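Planning the cell before the cell

Hajar El-Sayed has run process engineering at Dralelier for three product generations. The plant presses and finishes ring housings, 2,000 a week, and until July every one was loaded by hand.

"The loading job was two people per shift, bending over a table," she says. "The lift was within limits. The repetition was the problem. We logged 308 visits to the first aid room in one year, most of them wrists and shoulders."

Both loaders on the day shift moved to inspection. Ismail Belhaj, one of them, was given 20 hours of training on the arm and now clears its faults. He calls the work slower and harder to leave at the gate. "Before, if a part was bad, I put it aside. Now I have to say why the arm stopped, and type it in."

Pay for the new grade was settled late, which El-Sayed regards as the main error of the project. "People were doing the job for weeks before the rate was agreed. I would not repeat that."

Approach paths are worked out in simulation first. Operators review them and can reject one. Belhaj has rejected two, both for bringing the wrist too low on the way in. The current model has the gripper open its approach over the far rim, with a small gap left before contact.

"I ask for more gap," Belhaj says. "They ask for less. Every millimeter is cycle time to them."

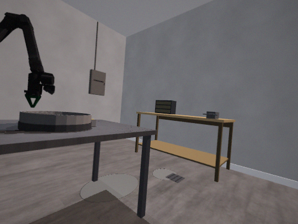

What the night shift wants changed

El-Sayed keeps a list from the night crew. The first entry asks for a second fault screen, at standing height, by the press.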